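Teaching an Arm to Push: Collecting Demonstrations for a Tabletop Block Task

Final project report, Robot Learning Lab course
Juwita Simanjuntak

1. How the project started

When I signed up for the lab course I wanted to build something that learned. I had the usual picture in my head of the training part being the hard and exciting bit, with long nights watching a curve go down, and I thought of the data as the thing you download before you start. My supervisor let me believe this for most of one meeting and then asked where my examples were going to come from. I had no good answer, and so this report is mostly about the examples.

The task itself is easy to say. There are some colored blocks on a board, a person types or picks a short instruction such as "push the green star next to the blue cube," and the arm should carry it out using nothing but a straight rod on its end. It can't grasp or lift. Everything has to happen by pushing, and pushing is much more slippery as a skill than I had thought when I wrote the proposal back in April. A block that you push a little off center turns, and once it has turned you are pushing a different face than the one you planned on, and then you have to go around it and begin again from the other side.

I called the collection setup Sitompul, after the street my grandmother lives on, because the folder needed a name and I was tired of "test_new_2." The learning code that reads the data came from an earlier student project in our lab called Cernham, and I changed as little of it as I could.

2. The setup

The arm is mounted at the far side of the table, and the operator sits at the near side, facing it. I went back and forth on this for a while. Sitting next to the arm feels more natural at first (left is left, after all) but your own shoulder gets in the way of the view, and you start leaning. From across the table you have to get used to the directions, which took me two evenings, and after that I stopped noticing.

Steering is done with a small handheld controller that moves the tip of the rod in a flat plane. The height is locked during a recording. I tried leaving it free and ended up pressing the rod down on the wood more than once, with a noise that I would rather not hear again, so the lock went in early and it stayed. Speed is capped too. The cap felt insultingly slow for the first hour and then felt about right, and the recordings made under it were much smoother than the ones from before.

We use a wooden board because the bare table top has holes all over it, and a block with a narrow point can catch on the rim of one. On the wood the blocks slide in a much more predictable way. The grain does make a small difference, and pushing along it feels easier than pushing across it, although I never measured this properly and wouldn't want anyone to quote me on it.

There are eight blocks in the set. Each color comes in two shapes, so an instruction can't simply say "the red one." It has to say the red star or the red cylinder, and the model has to pay attention to both words. This was the choice I was happiest with afterward. In an early trial I used a set where every block had its own color, and the model learned to ignore the shape word completely, as any sensible person would have done in its place.

3. Starting layouts

Every recording begins from some arrangement of the blocks, and it took me longer than it should have to see how much this matters. For the first week I placed the blocks by hand, wherever my hand happened to go. When I plotted the positions later, they made a sort of cloud toward the middle of the board with almost nothing at the margins. The policy I trained on that data was quite good in the middle and helpless everywhere else. If a block ended up near an edge it would drive the rod up to it, hesitate, back away, and do the same thing again until I felt sorry for it and stopped the run.

So I wrote a little script that draws a layout at random and shows it on the screen, and I set the blocks out to match. It gives extra weight to the edges and corners, and it also makes some layouts where two blocks are touching at the start. Those touching pairs are awkward to work with, as you can't move one without disturbing the other unless you come in from the correct side, and I wanted plenty of them.

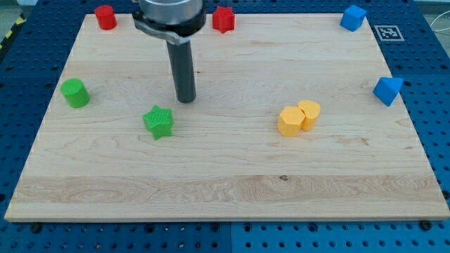 Juwita, I'd throw out any layout where a block already hangs over the side, because the operator can only push it back from where the rod can't easily get to, and you'll collect a lot of failures that teach nothing. That was the comment Rodesport left in the margin of my draft, and I have thought about it a good deal. I agree with the first half. Getting behind a block at the very edge is hard, and some of my attempts ended with the block on the table and me walking around to fetch it. I'm less sure about the second half. When the finished policy is running, it will sometimes push a block to the edge by its own mistake, and if it has never seen anyone deal with that, it has nothing to go on. In the end I kept the edge layouts, but I marked them with a tag in the log so that anyone who disagrees with me can leave them out with one line of code.

4. What one recording looks like

A recording goes like this. The script shows an instruction, I read it aloud (this helped me more than I expected, as I caught myself going for the wrong block quite often when I read silently), and I press the button to begin. I do the push. I press the button again when I think the instruction has been met. Then I choose one of three labels, which are good, messy, or failed, and the next instruction comes up without the blocks being reset. After ten instructions I clear the board and set up a new random layout.

Carrying on from wherever the last push ended saved a huge amount of time. It also gave me starting positions that no script would have come up with, because they were the leftovers of real pushing.

The "messy" label needs some explaining. I used it for recordings where the block got to the right place but something happened on the way that I wouldn't want copied, for example bumping a third block or losing contact and having to chase. At first I was very strict and labeled almost half of my work messy. Later I got more generous. I noticed the drift only when I went back to check, and I relabeled the whole of the first two weeks over one long weekend with a lot of tea. If I did it again I would write down the rule with a few sample recordings on the first day, and look at them every morning before starting.

5. How much data, and what happened to it

In total I recorded 1,487 demonstrations. I had aimed for 1,000, so this is the one number in the report I am plainly proud of. Of these, 596 involve a block near an edge or a pair that starts in contact, which I grouped together as "hard" in the log. The last session was on 18th August, and it was short, because the controller's battery gave up before I did.

Cleaning took nearly as long as collecting. The most annoying problem was timing. The camera images and the arm positions were saved by two separate programs, and on some days the images lagged a little behind. You can't see it by looking at a recording, as everything seems fine, but the model learns to steer toward where the rod used to be. I found it by accident when I played a recording slowly beside the position plot and the turn came late. After that I added a sharp sideways wiggle of the rod at the beginning of each session, which shows up clearly in both streams and lets you line them up. I got the idea from the clapboard that film crews use.

I also threw away a small number of recordings where the instruction made no sense for the layout. "Push the yellow heart to the yellow hexagon" is not much of a lesson when the two are touching already. The script now checks for this before it shows the sentence.

6. Does it work?

It works moderately well, and better than I feared in June. With only the first 570 recordings, the policy could usually reach the correct block and start pushing, but it tended to lose it after the first turn. With the full set it recovers. It will slide off a corner, go around, and come back at the block from a better side, and the first time I saw it do this I called two people over from the next room to look, and of course it didn't do it again for a quarter of an hour.

The round blocks are still the hardest for it. A cylinder gives the rod only a thin line to push on, and any small error sends it off sideways. The stars are easier than I had guessed, as the rod tends to settle between two points and stay there. Edges remain poor. It does attempt them now, which the early version didn't, but I wouldn't bet on it.

I should say that my testing was informal. I ran the policy on fresh layouts from the same script and judged the results by eye, with the same three labels, and I was both the teacher and the examiner. A fair test would need another person.

7. What I would do next

I would like to have more than one operator. All of the data comes from my hands, and I have habits. I like to approach from the left, and the policy likes to approach from the left too, even when the right is plainly shorter. It was a bit embarrassing to see my own preference played back to me so faithfully. Stomville has offered to record a few sessions in the fall, and being left-handed may be a real advantage for once.

I would also collect corrections as well as full demonstrations, meaning that the policy drives and a person takes over only when it goes wrong. Cernham already has a place for this in its file format, so most of the work would be on the controller side, making the handover smooth enough that the rod doesn't jump when you grab it. My first attempt at that is in the Sitompul folder, under "handover," with a note about which parts are still broken.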